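Emia 간식 선물세트 소비자 패널 모집

등록: 2025년 3월
모집 부문: 상품기획팀 / 간식 선물세트

Emia에서 명절 및 답례용 간식 선물세트를 함께 평가해 주실 소비자 패널을 모집합니다. 패널은 집에서 제품을 받아 먹어 보고, 정해진 양식에 의견을 적어 제출합니다. 식품 관련 경력이나 자격증은 필요하지 않습니다. 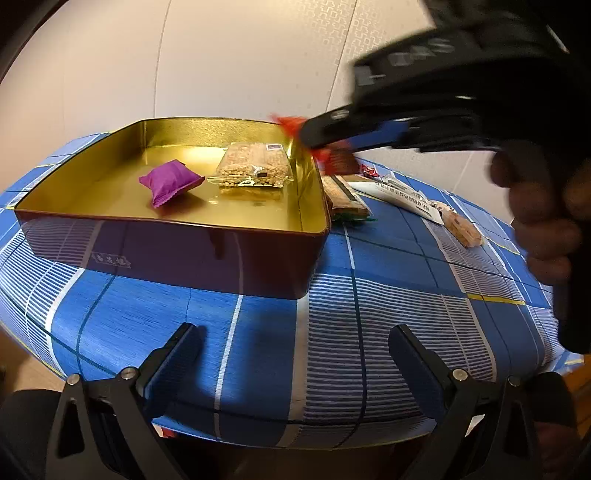
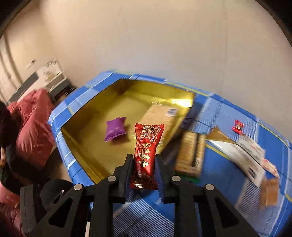 낱개 포장 간식

1. 모집 인원
총 200명. 지역 제한은 없으나 도서 산간 지역은 배송이 하루이틀 늦을 수 있습니다.

2. 활동 기간
선정 통보 후부터 12월까지. 평가 회차는 모두 10회이며, 회차 사이 간격은 일정하지 않습니다. 여름철에는 초콜릿이 들어간 제품을 보내지 않습니다.

3. 하는 일
- 배송받은 제품의 맛, 식감, 단맛과 짠맛의 정도를 평가표에 기록
- 포장을 뜯기 쉬운지, 부스러기가 많이 생기는지, 남은 것을 보관하기 편한지 기록
- 가족이나 지인과 나누어 먹은 경우 그분들의 의견도 구분해서 기재
- 회차별 온라인 설문 제출(제품 수령 후 7일 이내)
- 희망자에 한해 Radell 조사센터에서 진행하는 좌담회 참석

설문은 휴대전화로도 작성할 수 있습니다. 주관식 문항이 회차마다 세 개씩 있고, 한두 줄이면 됩니다. "맛있다", "별로다"만 적으신 경우 담당자가 다시 여쭤볼 수 있습니다.

4. 지원 자격
- 만 19세 이상
- 평소 과자, 쌀과자, 견과류 등을 주 1회 이상 드시는 분
- 최근 1년 안에 간식 선물세트를 사거나 받아 본 적이 있는 분
- 본인 명의 휴대전화와 계좌가 있는 분

다음에 해당하는 분은 지원하실 수 없습니다.
- 땅콩, 우유, 밀, 대두, 참깨 알레르기가 있는 분
- 본인 또는 동거 가족이 식품 제조사, 유통사, 광고대행사, 조사회사에 근무하는 분
- 지원일 기준 6개월 이내에 다른 식품 패널로 활동한 분
- 임신 중이거나 의사의 지시로 식단을 조절하고 계신 분

5. 사례
설문을 제출할 때마다 Tiltness 포인트 1000점을 드립니다. 전 회차를 빠짐없이 마치신 분께는 연말에 선물세트 한 상자를 따로 보내 드립니다. 좌담회 참석비는 별도이며 참석 당일 안내합니다. 평가용 제품은 반납하지 않습니다.

포인트는 제출 확인 후 다음 달에 적립됩니다. 두 회차 연속으로 설문을 내지 않으면 활동이 종료되고, 이미 적립된 포인트는 그대로 유지됩니다.

6. 선정 방법
지원서에 적어 주신 연령대, 가구원 수, 구매 습관을 고려해 고르게 선정합니다. 선착순이 아닙니다. 지난 모집에는 952명이 지원해 주셨고, 그때 선정되지 않으신 분도 다시 지원하실 수 있습니다. 선정되신 분께만 문자로 연락드립니다.

7. 지원 방법
Emia 홈페이지의 '패널 모집' 메뉴에서 지원서를 작성해 주십시오. 우편, 전화, 방문 접수는 받지 않습니다. 한 가구에서 한 분만 지원 가능하며, 중복 지원이 확인되면 모두 취소됩니다.

8. 유의사항
- 출시 전 제품이 포함되어 있으므로 제품명과 포장 사진을 블로그나 SNS에 올리시면 안 됩니다. 선정되신 분께는 비밀유지 동의서를 받습니다.
- 제품을 되팔거나 중고 거래에 내놓은 경우 즉시 자격이 취소됩니다.
- 배송 중 파손된 제품은 드시지 말고 사진과 함께 알려 주십시오. 같은 제품으로 다시 보내 드립니다.
- 배송은 Ahuja 물류에서 맡고 있으며, 이를 위해 성명, 주소, 연락처가 제공됩니다.
- 미선정자의 지원 정보는 선정이 끝난 뒤 파기합니다.

문의는 홈페이지 1:1 문의 게시판에 남겨 주시면 영업일 기준 이틀 안에 답변드립니다.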